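Right, quick one, the kettle's on and I promised I'd get this up before tea. Several of you asked what I made of the Pletero kit after I moaned about it in June. Short version – I've kept it. Long version below, typos and all.

For anyone new: Pletero is a hand-held gripper with a camera on it. You hold it, squeeze the handle, pick stuff up, it records what you did, and later on a robot arm is meant to learn from the recordings. You don't need the arm to start. I haven't got an arm. Might never have an arm. The Fekau one costs more than my car.

I bought the starter box from Cadwaladr, who were fine, if slow. What you get: the gripper, two sets of fingers, a charger, a card reader, a booklet. The booklet is bad. Page one tells you to pair it with the app, page six tells you where to find the app. Jurgita Hunt at Cadwaladr sent me a better set of notes when I emailed, two sides of A4, and I wish they'd just put those in the box.

Setting up took me an evening. Should be 40 minutes according to the lid. Most of mine went on the calibration card, which has to lie dead flat, and mine came rolled up in a tube. Books on the corners overnight. Sorted.

Using it. Good bits first. It's lighter than I thought. The trigger is smooth and you can feel when you've got hold of something, which matters a lot with anything that dents. Battery's decent. The wide lens gets in nearly everything, including the bits of the room you'd have tidied if you'd thought about it. Files come off the card without a fuss and they're named in a way that makes sense, date then task then number.

Now the grumbles.

The grip gets tiring. After 20 goes at the same thing my thumb was complaining. There's a strap you can get as an extra but I think it should come as standard at this price.

The standard fingers are no good on round, smooth things. They slide. The softer pair are much better but they pick up every bit of fluff in the house and need wiping constantly. And swapping them means a tiny hex key that I've allready lost once. (Under the fridge. Obviously.)

The app tells you a recording is "accepted" or "rejected" and doesn't say why. I had a whole run turned down one evening, did exactly the same again next morning, all fine. Was it the light? No idea. Support said maybe the light.

Also the fan. Not loud, just whiny.

On numbers, since someone always asks – the card I've got says it holds 2371 short clips at the middle setting. I'm nowhere near. The top setting looks nicer but uploads take an age on our broadband so I've stopped bothering.

Compared with the Talwood one, which I had on loan for a fortnight: Talwood is better made, no question. Metal where this is plastic, proper case, nicer trigger. But it has to stay plugged into a laptop the whole time and I kept catching the cable on teh door handle. Pletero wins for me just on having no cable. If you've got a fixed bench and never move off it, go Talwood.

Would I buy it again? Yes, at the sale price. Not at full whack. Wait for Cadwaladr to do one of their bundles, get the strap thrown in, and order a second hex key while you're there.

Next job is trying it with the softer fingers on awkward shapes, and a lot more practice going slowly. I rush. The notes say slow and steady gets accepted more often and I can believe it.

Comments

mossy_pete: Does the strap fit left handers? The Talwood one doesn't.

Carol in the shed: Lost my hex key too!! Tape it to the charger, that's what I do now.

dunnock3674: Mine rejects everything after about 4pm so I reckon it is the light. Got a cheap lamp and its been better.

mossy_pete: ta, will try a lamp

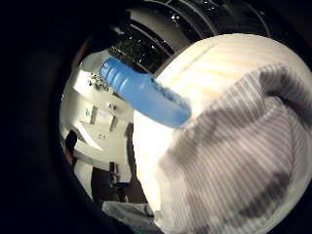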